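3.2 Takeaway meals and distance from home

The diary survey ran in Clernow and Arnard during September. We received 261 completed diaries, and each listed every meal bought outside the home, with the place of purchase and the price. Entries without a place were dropped before the analysis. Meals eaten at work canteens were coded separately and are treated in Section 4.

Households in Arnard bought hot food more often than those in Clernow, and burgers (Figure 2) were the item named most often in both towns. Tagle's earlier coding scheme was kept so that the results could be set beside the Magbanua survey.
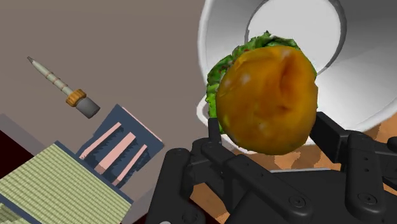
Figure 2. A hamburger in a bun with green lettuce.

Does living near a takeaway lead people to buy more meals there?

Distance had a small effect once income and working hours were taken into account. Respondents on late shifts travelled up to 3220 metres for a hot meal, well past the nearest shop. Those at home during the day seldom went further than the end of their own street.

Prices were entered as written in the diary, with delivery charges left out.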